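Plullolham Residents' Association
Minutes of the general meeting, May 28, 2022
Plullolham Hall, front room

1. Opening
The chair opened the meeting at 10:05 am. Quorum was met. Apologies were taken as read. Minutes of the previous meeting were accepted with one correction – the drain outside the bowls club is on the north side of Flarton Road, not the south.

2. Flarton Road crossing
The shire has replied to our letter. It will do a traffic count in July, outside school holidays. The count done by members came to 133 vehicles between 8 and 9 am. The shire says it can't use our figure but will put the letter on file. Several members asked why the count couldn't be done sooner. The secretary will write again and ask for the exact location of the counter, as last time it was placed past the turn-off and missed the quarry trucks.

3. Hall roof
Two quotes received. Navarro Roofing quoted $3,608 to replace the flashing and two sheets over the kitchen. The second quote was higher and did not include the gutter. Moved that the Navarro quote be accepted, on condition that work is finished before the winter supper. Carried, one against. The member against asked that it be noted the whole roof will need doing within a few years and patching is poor value.

4. Hall hire
Rate for locals to stay at $90 a day. Rate for others to go up to $100. Carried. Keys are still to be returned to the box and not left at the shop. The urn is working again.

5. Newsletter
The winter issue is with Vilia Print. There is space on the back page for a recipe or a short history piece. Old photos of the butter factory would be welcome if anyone has them – originals will be scanned and given back. 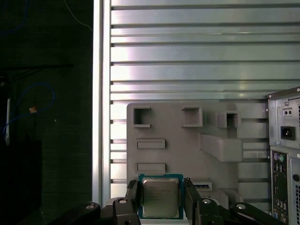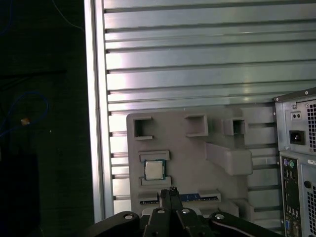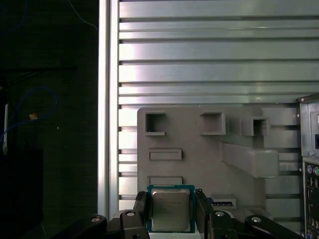

Desktop computer processors with silver metal heat spreaders.

6. Creek track
The lower end is still closed after the washout. The shire owns the culvert but says the track is ours to look after. Members were unsure if this is right. The secretary will look for the original agreement in the filing cabinet. Until then the rope stays up. A request to allow bikes on the upper section was held over.

7. General business
Dogs off lead at the oval were raised again. A new sign was suggested. No decision.
The street library at the corner needs a new hinge. A member offered one from home.
It was asked if the meeting could start at 9:30. A show of hands was against.

8. Close
Meeting closed at 11:40 am. Next meeting in July, date to be set once the hall bookings are confirmed. Morning tea followed.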